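Kitchen Cleaning Tips I No Longer Believe

Every fall the same list goes around, and every fall I try a few things from it to see whether they hold up. Most don't. 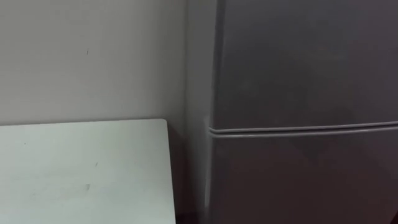 Start with baking soda and vinegar. People love the fizz. The fizz is the two of them canceling each other out, and what you have left is slightly salty water. Use the soda by itself as a mild scrub, or the vinegar by itself on hard water spots. Keep vinegar off marble.

The open box of baking soda in the fridge. I left one in from September until last week and the onions still won. Wipe up the spill, throw out the old takeout, put the cut onion in a jar with a lid.

Vacuuming the coils is a tip I'd keep, if yours are where you can reach them. Unplug first. The claims about what it saves on the electric bill I take with a grain of salt. One site promised $108 a year, with no word on how it got there.

Magic erasers on painted walls: they work, but they're very fine sandpaper. On flat paint you trade a scuff for a shiny patch that shows every time the light comes in low. Try a damp cloth and a drop of dish soap first, and if the mark is tiny, leave it alone. I have made small marks into large ones more than once.

White tables and counters. Murnum sells a "brightening" spray for these at $18 a bottle. I used it on half of mine and dish soap on the other half and couldn't tell which was which the next morning. For coffee rings, a paste of baking soda and water, ten minutes, wipe. Turmeric may not come out at all, whatever the label says.

Halonen cloths are fine. So is an old T-shirt. The package says 2,000 washes, and I'd like to meet whoever checked.

Lemon in the garbage disposal smells nice for an hour. If the smell comes back, scrub the underside of the rubber flap with an old toothbrush.

Updated 16 November 2022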